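Mapplebeck Press has opened its doors again to first-time authors, and we couldn't be more pleased for the writers of Mavcombe, who have waited so patiently. Manuscripts of up to 90 pages are welcome until the end of September — poems, stories, family recipes, whatever you've got in the drawer.
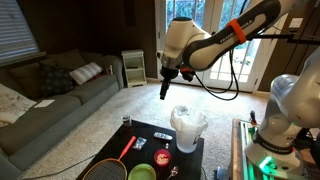 *Two robotic arms, one with a bright orange strap.*

Editor Godelieve Wuyts will read every page herself, bless her, and hopes to choose two books for a first printing of 900 copies each, in paperback with colour covers.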